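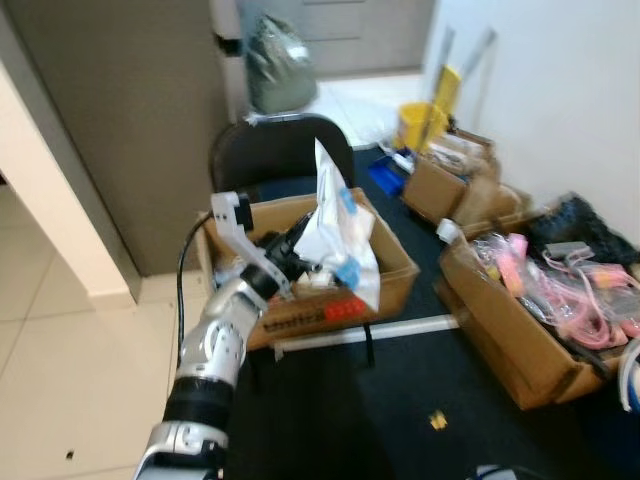
The gripper of a robot arm at an open box. There is a crumpled white plastic bag in it, with two blue pieces.

When a Robot Helps to Sort the Boxes

Have you ever sent back something you bought? Maybe the shoes were too small, or the toy did not switch on. You put it in a box, an adult took the box to the post, and then you forgot it. But the box did not forget to travel. It went to a place where people open it and decide what to do with the things inside.

One such place is called Golob. It is a small firm and it works for shops. Shops send to Golob the boxes of mixed things which they have no time to look through: cables, bags, packets, parts of machines, papers. In February, Golob received 902 of these boxes. Every one must be emptied and sorted.

For many years this was done only by hand. Now part of the work is done by robot arms. In this article we will look at how the work is changing, and what the people of Golob think about it.

What is automation?

Automation is a long word. It means that a machine does a job which a person did before, and it does it mostly by itself. A washing machine is automation. So is a door in the supermarket that opens when you come near.

A washing machine always does the same movements. It turns, it fills with water, it turns again. For sorting a box, this is not enough, for every box is different inside. In one there is a plastic bag on the top, in the next one a carton lies across everything. The machine must look first and then decide where to put its fingers. This is why sorting boxes stayed a job for people for so long time.

Try it yourself

Take a box and fill it with ten different things from your room. Now wear thick winter gloves and take the things out with only two fingers, the thumb and one other. Do not tip the box over! You will notice that a book is quite easy. A sock is easy too, but you may pull out another sock together with it. A thin card which lies flat on the bottom is very hard.

A robot gripper with two fingers has similar difficulties. It cannot feel as well as your skin can feel. A soft bag changes its shape when you squeeze it, so the robot must guess where the bag will be one moment later.

Look at the next photo and choose what you would take out first. Would it be the white carton near the top? Or the small green thing at the front?
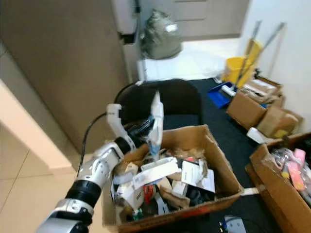 Who does what now?

Despina Nedeljković has worked at Golob for eleven years. Before, she bent over boxes the whole day, and in the evening her back was hurting. Today she looks after two robot arms. When an arm does not know what it is holding, a small lamp on her desk becomes orange, and she goes to see.

"In the first week I was running to the orange lamp all the time," she says. "I was more tired than before! Now it is calmer. But I must think more, and I must be patient with it. It is slow with bags. I am much faster with bags."

Krešimir Omerović opens the boxes and folds the flaps back, and he takes away everything sharp or broken. This job stays with a person. If there is glass in a box, the robot does not get this box at all.

There is also a new job which did not exist before. Eleni Vukadinović teaches the arms. She writes down which things they picked up well and which things they dropped, and then she practises with them the difficult ones. Last month she had 284 difficult things on her list. Most of them were bags and cables. Cables are a special problem: you pull one, and three more come with it.

Is everybody happy?

No, and it would not be fair to write that they are.

Spyros Stojanovska liked the old way. Four people stood together and sorted, and they talked about football and about their children while the hands were working. "Now I stand alone with a machine and it doesn't support any team," he says. He asked for a change and now he drives the van to Jurkov, where the sorted things go.

Some of the workers were also afraid that they would lose their work. This is an important question, and children can ask it too. When a machine takes over a task, a firm may need fewer people for it. At Golob the workers had a meeting with the director, Živko Lazarević, before the arms arrived. He promised that all of them could stay and that they would have some 45 hours of lessons, in working time, to learn the new jobs. Until now he has kept the promise. In other firms it can go differently, and then people must look for another job, which is hard for the whole family.

What the robot cannot do

The arm can lift a thing out of a box. It does not know if somebody misses it. Once Krešimir found a child's drawing between some old papers. He wrote to the shop, and the shop found the family.

It also does not sweep or mop the floor, and it does not notice that a colleague is sad. For all this, people are still needed.

Words to remember

Gripper: the "hand" of a robot arm. Many grippers have only two fingers.
Automation: when a machine does a job mostly by itself.
Sorting: putting things into groups, for example cables with cables.
Task: one piece of a job. A job usually has many tasks in it.

Something to talk about

Ask an adult in your family which part of their work they would give to a robot, and which part they would like to keep. Are you surprised by the answer?

More from Skilorlow for young readers
Why does a lift know where you are?
The bakery at Mastia: who gets up at three o'clock?
How 500 letters find 500 houses
What does a crane driver see?
Old phones and what is inside them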